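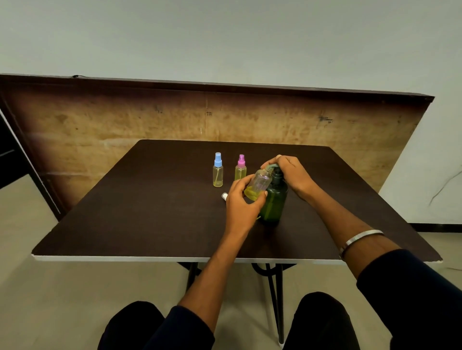 Topping up a small bottle from a big one.

Draria token sale: round two opens Wednesday

Those of you who sat out the first Draria sale in May have a second chance to sit it out this week. Round two opens on Wednesday at 9am and closes when the tokens run out or when Stonditz, the exchange handling the whole affair, decides everyone has had enough fun.

The first round was meant to take 200 hours. It took 184, and the team has been dining out on those missing 16 ever since. They feature in the new white paper, which now runs to 172 pages, a good many of them devoted to a diagram of arrows pointing at other arrows. I have read it so that you don't have to. In short, Draria wants to let small shops settle invoices with one another without a bank in the middle, and would like you to hold its tokens while it works out how.

Urszula Gajewski, who looks after the Draria side of things, told our members' call that the terms are "broadly the same". Broadly is carrying some weight there. The early-buyer bonus has gone, and tokens bought this time are locked for longer. You will also need a verified Stonditz account before you can pay in, even if you bought last time through Ferwood. Ferwood wallets can still receive tokens. They just can't be used to buy them, for reasons explained on page 90-something by one of the arrows.

Verification means a passport or driving licence, a recent bill, and a photo of yourself looking like neither. Allow 2 days. Last time a fair few readers started on the morning of the sale and spent it refreshing their inboxes.

Misaki Hattori at Sawatzky has gone through the contract code and found nothing alarming, although she would like the team to stop naming functions after their pets. Her notes are in the members' area. They cover the code and have nothing to say about whether the tokens will be worth anything. I have no view on that either, or none I'd put in writing.

The usual warning applies. Type the sale address in yourself, ignore anyone who messages you offering a private allocation, and don't put in the rent.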